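4.2 Boards and blocks

Anyone who has watched people sort toy blocks will know that the blocks are rarely the problem. The problem is the board. Our first boards, bought from Lemuvora, were white and glossy, and participants treated them like good tablecloths, placing each piece with a care we had not asked for and could not switch off. We moved to plain maple for the October sessions, laid flat on the blue pegboard worktable (Figure 3), and the tablecloth manners stopped.

Arrangements were drawn from the Preltum list, which holds 157 starting layouts, 14 of them so dull that we kept them as a baseline. Colour alone proved a poor guide to grouping. A green cylinder and a green lobed piece make a tempting pair, and several participants would defend the match at length.

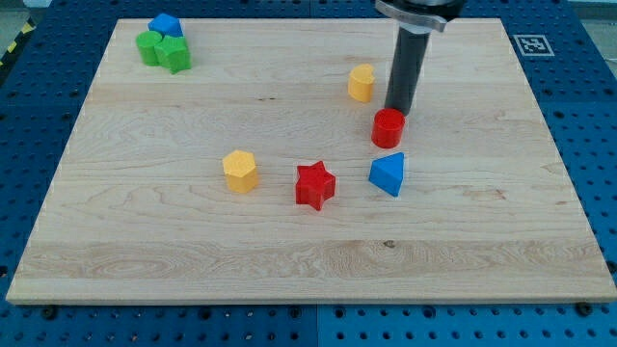
Figure 3. Coloured shape blocks on the maple board.

Grain was a smaller worry. Two raters at the Wanyama site felt that a knot near the middle of a board might attract pieces, as a plughole does. We checked this across almost 2,000 placements and found no such pull, to the visible disappointment of both.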